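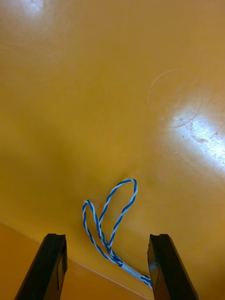 By the Clellham newsdesk | Business and Transport | 2 min read

Barnance to end copper phone lines in Clellham by May

Network operator Barnance has confirmed that the remaining copper telephone lines in Clellham will be withdrawn in May, when the exchange on Duseck Road closes to voice traffic.

The company said 502 premises in the town still take a copper service. Most are homes in the older streets north of the river, where ducts were too narrow for fibre and new ones had to be dug. That work is complete except for a short section beside the level crossing, which needs a night closure.

Customers will be moved to a digital voice service carried over broadband. Existing numbers will be kept. Handsets plug into the router in place of the wall socket, and extension sockets elsewhere in the house will stop working unless they are rewired back to the router.

Digital lines draw power from the house supply, so a telephone will fail in a power cut unless a battery unit is fitted. Barnance will supply one without charge to customers with a registered care alarm and to those with no mobile signal indoors. The unit runs for 6 hours on standby. Other customers can buy one for £80.

Alarm firm Mishra, which monitors pendants and intruder systems in the area, has asked its customers to report the model number on their base unit before accepting a changeover date. Older units that signal by tone dialling are not reliable on digital lines and will be replaced. Lift lines, card terminals and fax machines should be checked in the same way.

Changeovers will be made street by street, starting at the station end. Each takes one visit, in a morning or an afternoon slot, and the line will be out of service for up to two hours. Letters with dates are being sent out now.

The exchange building will be kept for fibre equipment.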